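Oct 19, 2020

Evening on the arm again. Rewrote the grip routine so that the fingers stop on motor current instead of on a fixed angle. The fixed angle was fine for the printed test blocks and no good for anything that gives. Limit now set at 14 per cent of stall, which I arrived at by starting at 50 and coming down until the putty stopped being cut in two.

Disell supply holds at the full load. The Yeh controller board still drops a packet every so often when the wrist camera is streaming, so I have left the frame rate low and put up with the blur. Xiuying Fu thinks it is the ribbon cable. I think it is the connector. We agreed to change the cable first, that being the cheaper part.

Soft target for the evening was a ring, rolled by hand and pressed closed. A ring is awkward in a useful way: one finger has to go through the hole and the other has to stay out of it, and if the approach is a few millimetres off you close on nothing or squash the lot. White board underneath for contrast. The threshold step in the vision code is crude and wants a strong colour on a pale ground.

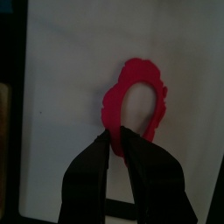
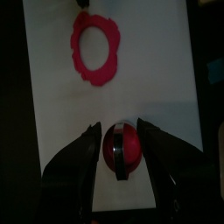
Wrist camera, both. First one: left band of the ring between the fingertips. Second: fingers open, red knob between them, ring further up the board.

Colour alone won't separate two red things on one board. The blob finder needs a test for a hole in the middle, or at least some check on shape. Wrote that down as the next job and made a start, but got only as far as the contour list before it began eating memory. It keeps 2,000 points per outline, far more than it needs. Will thin them.

Also to do:
Re-zero the wrist after the collar was refitted in September.
Order fingertip pads from Asuvov, the softer grade.
Copy the current limits out of the Biro notebook and into the config file.
Shroud for the lamp. Shadows on the board shift the threshold, and a value of 70 which suits one side is wrong on the other.

Logs saved, supply off at the wall. Putty back in its tub.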